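Dramenthorpe school musical moves to September, again

12 Jan 2025 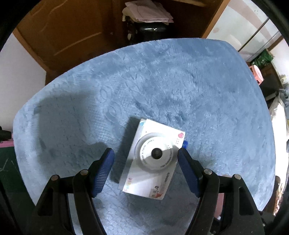 Dramenthorpe High School has pushed back its spring musical for the second time, and families who already paid for seats are being asked to hang on to their tickets until September.

The school says the delay will give the cast of 75 students more time to rehearse. It said much the same when it announced the first one. What it has not explained is why the hall at Canumlow, booked for both earlier dates, was let go before parents were told anything.

According to the school's notice, 277 tickets have been sold. Refunds are available, but only to people who apply in writing within 20 days. Anyone who misses that window gets a seat at the new show, whether or not they can make it.

There is also the matter of the seniors. Many of them will have graduated by September, and the notice says only that parts "may be reassigned." Auditions were held once already, and nearly 115 students tried out.

A new venue in Hilberg is described as "under discussion." No date has been set.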